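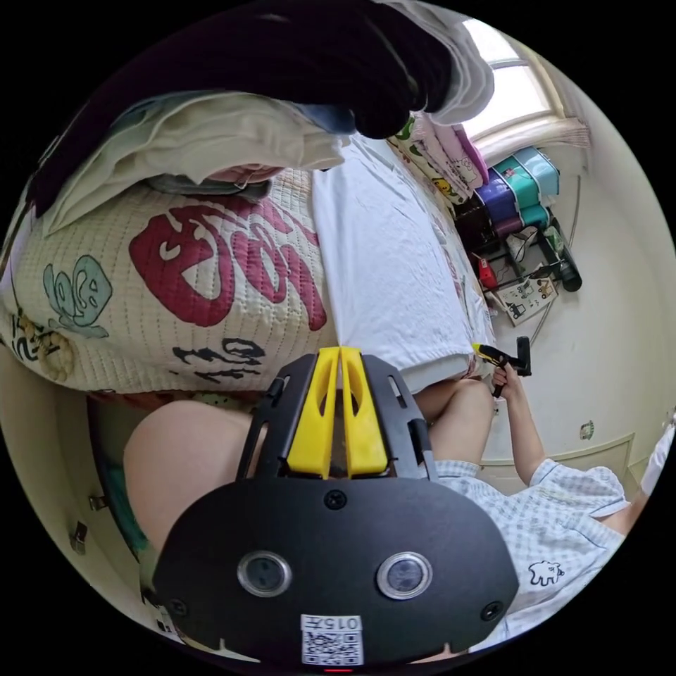 Fitting a replacement slat base to a bed frame

Posted 2020-08-18 by Algirdas Vaher, Mackay workshop notes

These instructions cover replacing the slats in a timber or steel bed frame that has side rails with an inside ledge. They do not cover ensembles, adjustable bases or frames with a solid deck. Allow an afternoon if the timber is already cut to length.

What you need

Dressed pine, 70 x 19 mm, straight and free of large knots
A tape measure and a combination square
A drill with a 3 mm pilot bit and a 5 mm clearance bit
8 gauge countersunk wood screws, 30 mm
Webbing tape, 25 mm wide, and a staple gun
120 grit sandpaper and a block
A centre rail with at least one adjustable foot, for a queen size or larger

Step 1. Strip the frame

Take off the mattress and stand it against a wall on its long edge. Lift out the old slats. If they are joined with webbing, roll them up from the foot end. Check the ledges for splits and the rail brackets for loose bolts. Tighten the bolts now, as the rails can shift by several millimetres when they draw up, and any measurement taken beforehand will be wrong.

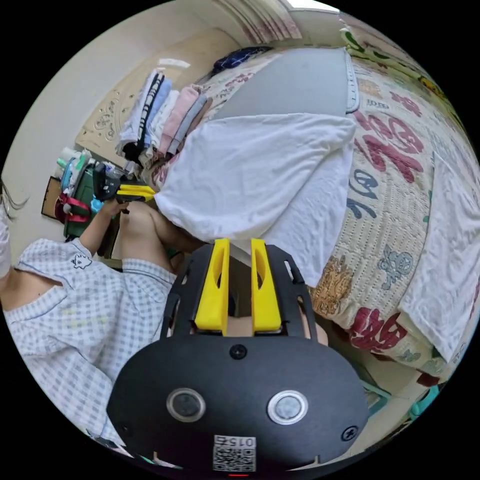
A bed with a quilted cover.

Step 2. Measure the opening

Measure between the inside faces of the side rails at the head, the middle and the foot. Write down all three. On older frames the middle measurement is often larger than the other two, as the rails bow outward under load. If the difference is more than 6 mm, pull the rails in with a ratchet strap while you work and leave the strap on until the end slats are screwed down.

Then measure both diagonals of the opening. The frame used for these notes gave 2,434 mm on one diagonal and 2,357 mm on the other, well out of square. Loosen the bolts at one corner, push the long diagonal in, retighten and measure again. Stop when the two readings agree to within 5 mm.

Step 3. Cut the slats

Cut each slat 4 mm shorter than the smallest of the three widths. Slats cut to a tight fit will squeak against the rail in humid weather. Clamp a stop block to the saw bench so that every piece comes out the same length. Sand the ends and break the long edges lightly, particularly on the face that will meet the mattress.

Sort the slats before fitting. Any piece with a slight crown goes in with the crown facing up. Reject anything with a twist, or keep it for noggings.

Step 4. Set the spacing

A gap of 48 mm suits most sprung mattresses. Check the mattress warranty first. Foam and latex usually call for narrower gaps, and some makers will not honour a claim if the gap exceeds the stated figure.

Cut two spacer blocks to the chosen gap. Fix the first slat hard against the head rail and work toward the foot, placing a block at each side. Lay out the whole run dry before driving a screw. If the last gap comes out too wide, trim the blocks and start again. On our frame 48 mm left an awkward space at the foot, and 46 mm brought the last slat up to the rail.

Step 5. Fix the slats

Drill clearance holes through the slats and pilot holes into the ledge. On a steel frame, use self-drilling screws and skip the timber pilot. Screw down the two end slats and every fourth slat between them. The rest can be held by webbing.

Run one length of webbing down each side, 100 mm in from the ends, with two staples per slat. Keep it flat and pulled firm. Drive any proud staples home with a hammer.

Step 6. Fit the centre rail

Place the rail lengthwise under the slats, midway between the side rails. Wind the foot down until the rail just touches the underside of the slats, then give it a further half turn. If the rail lifts the slats off the side ledges, back it off. On carpet, check the foot again after a week and take up any settlement.

Step 7. Test

Press down on each slat by hand with your full weight before replacing the mattress. Listen for creaks. A creak at the ledge can be cured with a strip of felt or a rub of candle wax. A creak at a corner usually means a bolt has worked loose.

Notes from readers

Sylvie Charbonneau writes that cork tape on the ledge works as well as felt and is easier to lay in a straight line.

Clifford McIntyre asks whether hardwood offcuts can be used. They can, though the pilot holes should go up to 3.5 mm and the finished base will be noticeably heavier to move.

Revision: the screw length in the parts list was corrected from 40 mm to 30 mm. The longer screw will come through the bottom of a thin ledge.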